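Bench notebook, Osdale workshop
Sunday, September
Entry by A. Amadi. Copy to O. Shehu.

Subject: Black cloth and wooden panel, continued from previous entry.

Work resumed at the bench after the Tamuno order was cleared. The purpose of the session was to settle which black fabric is to be used beside the wooden panel for the Prillness display, and whether it should be pressed before it is laid.

Three lengths were taken from the roll marked 3,301. The first had been stored folded and held its creases as straight lines, which showed badly under the bench lamp. It has been returned to the shelf. The second had a pulled thread along one side and was set aside for use as a dust cover. The third was laid as found, and it is the one now on the bench.

Pressing was tried on an offcut only. The iron left a shine on the face side at the middle setting — the lower setting left none but did not remove the deeper folds. Mr. Shehu's view is that the cloth should be steamed from the back and hung overnight. I agree, and have written this on the job sheet.

The panel was wiped down with a cloth and a little oil. The color came up warmer than expected beside the black. Nullau had asked for a cooler tone, and I will send them a test piece before anything further is done to the surface. No stain is to be applied until they reply.

Edge allowance: 15 mm of fabric to be turned under where it meets the wood. The earlier figure of 41 mm in the Prillness notes refers to the hem at the floor and should not be used here. Please correct the copy in the blue folder.

Outstanding items:
Steam the third length, back side only.
Order clips. The supplier sells them in boxes of 1,000, so ask Tamuno whether they wish to share one.
Find the long straightedge. It was not on its hook this morning.
Confirm with Nullau who is to collect the test piece.

Cloth left in place on the bench, not yet steamed.

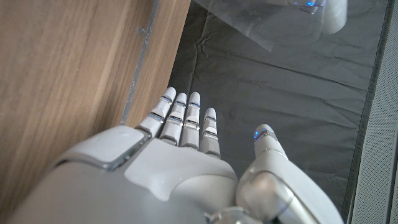 Wooden panel and black cloth where they meet, cloth unpressed.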